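Zeson Cell Planner, reviewed August 17, 2022

I maintain one small arm cell in Brustville and paid $119 for Zeson, a program for planning such cells on screen before anything is bolted down. I have used it for 18 days.

Setup took me 2 evenings. The manual is thin, and the base offset must be typed by hand - I got it wrong the first time. 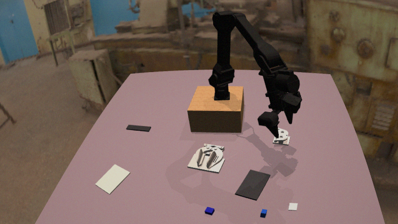 Base height is the setting I changed most often. In my layout the arm stands on a wooden block, and with the fingers lowered beside the small white model I could check the reach over the table. The arm's shadow on the right half is also useful for judging height. I only wish the loose parts would snap to a grid.

Export to our Leltska controller works well. Four stars from me.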